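Sourdough notebook, Feb 28, 2026
Flour trial, batch 4 - Flidar wholemeal against our usual white
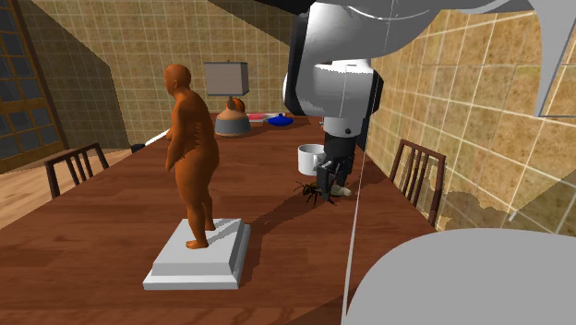 Kausar reckons the starter wants feeding the night before, and that 50 g of rye in it would wake everything up. Trying that next!

Mixed 200 g wholemeal with 126 g water, which felt stiff, so I let it sit before adding salt. Lovely smell by lunch, sort of appley, much livelier than the December loaves (those were bricks). Crumb still tight near the base. Hywel wants the crust darker and I agree.

Ask Shamim for the long tin back.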